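Mittwoch, 29. November

# Rattan, Peddigrohr und ich: der Flechtwinter hat begonnen

Seit April schiebe ich es vor mir her, und jetzt ist es endlich so weit: Ich flechte wieder! Wer hier schon länger mitliest, weiß, dass mein erster Versuch ein Brotkorb war, der auf keiner Seite gleich hoch wurde. Ich liebe ihn trotzdem. Er steht auf dem Kühlschrank und beherbergt Zwiebeln.

Diesmal wollte ich es richtig angehen und habe mich für den Wochenendkurs in Astutville angemeldet. Zwei Tage, ein großer Tisch, Eimer voller eingeweichter Ruten und ein Geruch nach nassem Heu, den ich bis heute in der Jacke habe.
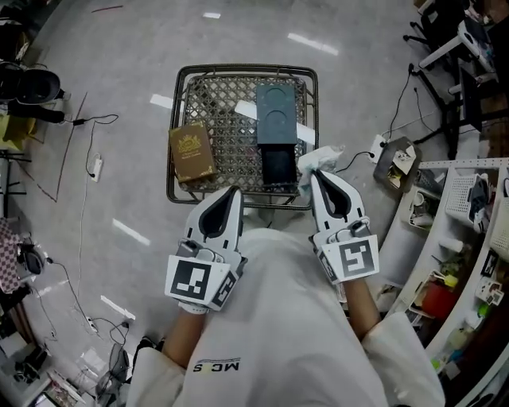

Am meisten hat mich das Rautenmuster gepackt. Man legt die Stränge diagonal an, und eine ganze Weile sieht alles nach Kabelsalat aus. Dann zieht man die dritte Lage durch und plötzlich sitzt das Gitter! Ich habe dabei laut »Ha!« gerufen und bin damit nicht die Einzige gewesen.

Zum Material: Gekauft habe ich Peddigrohr bei Geddes, ein Bund für 15 Euro, und das reicht bei mir für zwei kleine Körbe oder ein Tablett. Die dünnere Sorte bricht leichter, wenn man sie zu kurz einweicht. Ich nehme inzwischen lauwarmes Wasser und lasse sie eine halbe Stunde liegen, länger bringt nach meiner Erfahrung nichts, außer dass die Fasern sich aufstellen und man nachher ewig mit der Schere daran herumzupft.
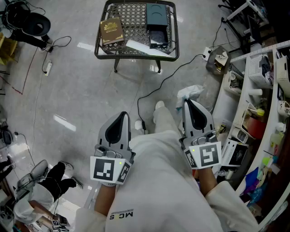 Mein aktuelles Projekt ist ein Tablett mit dunklem Rand – Vorbild war ein altes Stück im Schaufenster von Cudirura, an dem ich bestimmt fünfmal vorbeigelaufen bin. Den Rand beize ich erst ganz zum Schluss mit Nussbaum. Beim Probestück habe ich vorher gebeizt, und meine Finger sahen danach aus wie nach einer Kastanienernte (die Tischdecke übrigens auch).

Schwierig finde ich nach wie vor die Ecken. Bei runden Sachen läuft man einfach weiter im Kreis, das hat fast etwas Meditatives. Bei rechteckigen muss man an jeder Ecke neu nachspannen, sonst beult der Boden. Ich klemme die Stränge jetzt mit Wäscheklammern fest, bevor ich umlenke, und das klappt wunderbar.

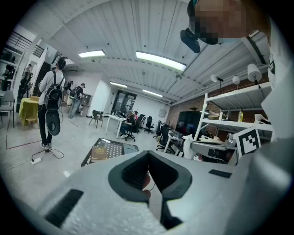 Im Forum von Zudetti gibt es zum Thema Ecken einen Faden mit 137 Beiträgen, und ich habe sie an einem Abend alle gelesen. Der beste Tipp stand ziemlich weit hinten: den Eckstrang vor dem Umlenken mit der Flachzange leicht anquetschen, dann knickt er sauber und splittert nicht. Großartig, wirklich! 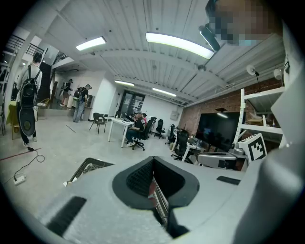 Als Nächstes kommt ein Deckelkorb dran, für die Wolle, die gerade in drei Papiertüten unter dem Sofa wohnt. Die Ruten dafür liegen schon bereit. Habt ihr Erfahrung mit geflochtenen Scharnieren? Ich schwanke noch zwischen Lederschlaufe und Rohr und freue mich über jeden Kommentar.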